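Unit 4: Planning Recovery Between Training Blocks
Course handout, Foundations of Group Fitness Instruction
Imano School of Exercise Leadership
Course lead: Krystyna Czarnecka
Seminar instructor: Jae-in Hwang

Purpose of this unit

Students completing this unit should be able to place rest days and lighter weeks in a written training plan, recognize the common signs that a participant is not recovering well, and speak to participants about sleep and eating without going beyond the role of a fitness instructor. The unit builds on the definitions of load and progression given in Unit 3. Students who missed that session should read the notes before coming to seminar.

4.1 Terms used in this handout

Training block: a planned run of weeks with a single main aim, such as general strength or endurance.
Rest day: a day with no planned exercise. Ordinary walking and household activity are permitted.
Active recovery: easy movement at an effort that allows full conversation throughout.
Lighter week: a week in which the number of sets, the weight lifted, or both are reduced while the usual class times are kept.

Instructors in the same facility should use these terms in the same way. Participants often move between classes, and a "rest day" that means one thing on Kurek floor sheets and another on the pool schedule leads to poor planning.

4.2 Why recovery is planned in advance

Exercise places a stress on the body, and the body adapts in the hours and days that follow. When hard sessions are placed too close together, the participant begins each one still tired from the last. Performance levels off, soreness lasts longer, and interest in the class often drops before anyone notices a physical problem.

A plan that leaves rest to the participant's own judgment tends to fail in two directions. Highly motivated participants take too little of it. New participants may stop attending when they feel sore and find it hard to return. Writing the lighter week into the schedule from the first day avoids both situations and gives the instructor a natural time to review individual goals.

4.3 Food and fluids: the limits of the instructor's role

Participants will ask what to eat. An instructor holding this certificate may share general public guidance on regular meals, a variety of foods, and drinking water before and after exercise. An instructor may not write meal plans, recommend supplements, or advise on diet for a medical condition. Such questions are referred to a registered dietitian or to the participant's physician.

Suitable general statements include the following: a meal containing carbohydrate and protein is a reasonable choice after a long session; a potato, a piece of fruit, or a bowl of oatmeal are all ordinary sources of carbohydrate; fluids should be taken with meals as well as during class.
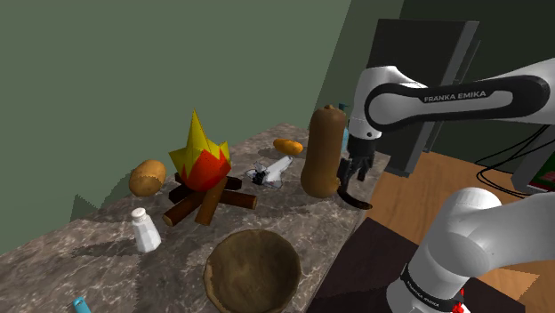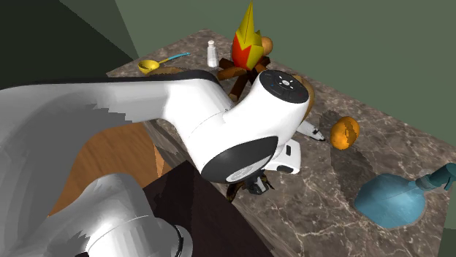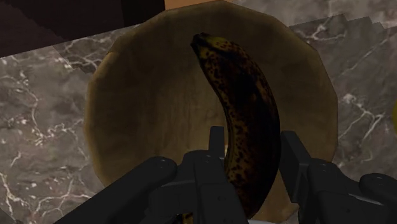

4.4 Signs of poor recovery

The following should be noted in the participant's record when they continue for more than a few sessions:

Soreness that has not eased by the next class
Reports of broken or short sleep
A clear drop in the weight or pace the participant normally handles
Unusual irritability, or a loss of interest in sessions previously enjoyed
Repeated minor illness

None of these alone shows that the training load is too high. Work, family demands, and travel produce the same signs. The instructor's task is to ask, record the answer, and reduce the load where there is doubt. Chest pain, fainting, or sudden swelling of a joint requires that exercise stop at once and that the facility's emergency procedure be followed.

4.5 Worked case: the Fustport evening class

Sevim Kaplan led a strength class at the Fustport center beginning in March. Two participants reported tired legs in the second week, and one of them could no longer complete the step-ups at the usual height. Review of the class sheets showed that leg work had been placed at the end of every session. The plan was revised so that demanding leg exercises appeared in every other session, with upper body and balance work between them. The lighter week was also brought forward.

In seminar, students will compare the original and revised plans and discuss whether the change could have been made for the two participants only.

4.6 Preparation for the next session

Read pages 192 to 204 of the course reader. Draft one training block for a beginner group, marking all rest days and the lighter week, and bring a printed copy to Room 323. The draft is marked out of 100 and returned with written comments. Students placed at the Lastada site submit their drafts to Henryk Kwiatkowski. Requests for more time go to Hanna Krawczyk in the course office before the session begins.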